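**Stosthorpe Visitor Travel Project: progress report, April 2018**

Prepared by Kerstin Dreßler for Xiaoyan Li, grants office

This report covers the second stage of the grant. The aim is still to make it easier for people to reach Stosthorpe without a car and to help them when their connections go wrong.

**Work done**

The new arrivals page went live at the start of the period. It lists trains, the Hondix coach and the two shuttle stops in one place. It had 1093 visits, against 1016 in the previous period. Most readers went straight to the coach times, so Zhuoran Ren has moved those to the top.

Yufang Meng rewrote the leaflet on missed connections. It now says who to call after the last coach has left and which guesthouses take late arrivals. Five guesthouses have agreed to be listed. Two more want to see the final text first.
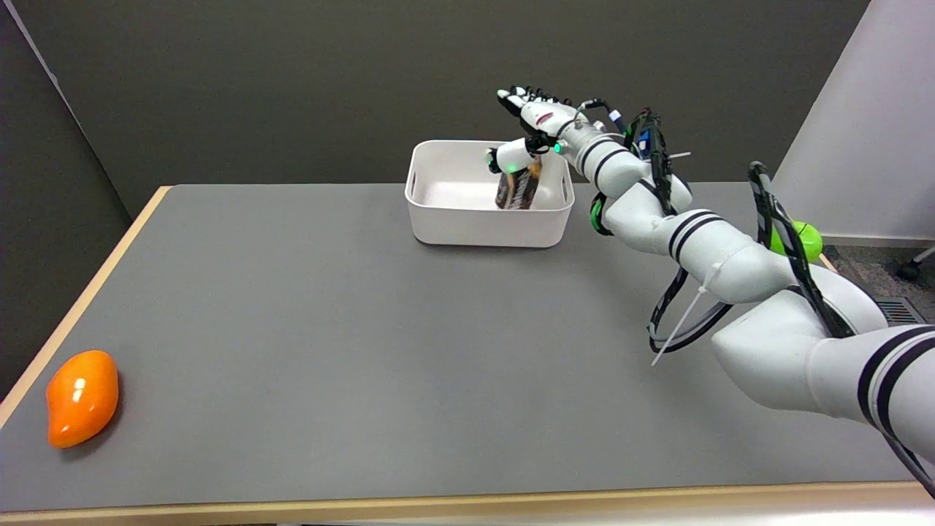 *Robotic hand holding a packaged item over a white bin.*

The shuttle timetable is behind schedule. Zestinia changed its evening departures after we had sent our draft to the printer, and we pulled the job before it ran. There was no charge, but the leaflet and the timetable will now come out separately -- we had planned to hand them out together.

**Money**

Spending is within budget on staff time and web costs. Printing is underspent for the reason given above. We would like to carry that amount into the next period and ask for your written approval.

**Next period**

- Print the shuttle timetable once Zestinia confirms its evening times
- Get a yes or no from the remaining two guesthouses
- Put up signs between the station and the coach stop (Zeyu Pan is talking to the landowner)
- Add a short page on traveling with luggage and strollers

The signs are the item most likely to slip. If the landowner says no, we will use the longer route past the post office, and Zeyu will send you a revised map.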